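Queueing and Table Turnover in a Small Campus Café
Project report, Operations Methods module
Submitted 2022-05-05

1. Background

The Dollero café occupies the ground floor of the Doherty building and serves hot food, sandwiches and drinks to students and staff. Complaints about waiting times at midday are frequent. The purpose of this project was to measure the length of the queue and the time customers spend in it, and to test whether a change to the order of service would reduce either.

The work was limited to the lunch period. Breakfast and afternoon trade were left out, as the queue at those times rarely reaches the door.

2. Method

Observations were made over 12 lunch periods. One observer stood near the entrance and recorded the time at which each customer joined the queue. A second observer stood beyond the till and recorded the time at which the same customer left with a tray. Customers were matched by a short note of clothing, and the notes were destroyed once the times had been entered.

In total 604 customers were recorded. Groups ordering and paying together were treated as a single customer. Anyone who left the queue before reaching the till was entered separately and does not appear in the waiting times.

For the first six periods the café ran as normal, with all orders taken at the till and hot drinks made by the same member of staff. For the remaining six, hot drinks were moved to a separate point at the end of the counter. The menu and the number of staff were the same throughout.

3. Results

Under the normal arrangement the queue built up quickly after the hour, when classes end, and cleared slowly. The main cause of delay was the hot drinks. While a drink was being made the till stood idle, and customers buying only a sandwich waited for as long as everyone else.

With drinks moved to a separate point, the median wait fell by over 5 minutes at the busiest part of the period. The wait outside the peak hardly changed. A second, shorter queue formed at the drinks point, and on two occasions it ran back far enough to meet the first.
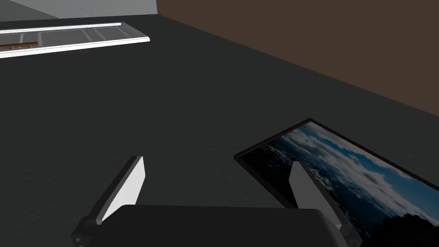

Cormac Duggan objected that the second queue should be counted as part of the wait, as a customer who has paid but has no coffee has not been served. The objection is a fair one. The times given above end at the till for customers without a hot drink and at the drinks point for all others, so the second queue is included. The wording of the draft did not make this clear.

Table turnover was recorded as well, though with less success. Customers moved chairs between tables, and it was often impossible to say when one party had left and another had begun. Only the periods with complete records were used. In these, faster service at the counter led to a shortage of seats earlier in the period, and several customers took their food outside.

4. Discussion

The results agree with simple queueing theory. When one server handles both short and long jobs, the long jobs set the pace for everyone, and splitting them off benefits the short jobs most. The gain here may be overstated, as the second set of observations was made in May, when some final-year classes had ended. Arrival counts for the two sets were similar but the pattern of arrivals was a little flatter in the second.

The Nandimari kiosk across the courtyard was closed for part of the study, which probably sent extra customers to the café. No correction was made for this.

5. Recommendations

Hot drinks should be kept at a separate point during lunch. A rail or floor marking is needed to hold the two queues apart. If the arrangement becomes permanent, seating should be reviewed at the same time, beginning with the large tables on the Brendus side of the room, which are often held by one or two people.

A repeat of the measurements in the autumn term, with both arrangements alternated day by day, would remove most of the doubt about seasonal effects.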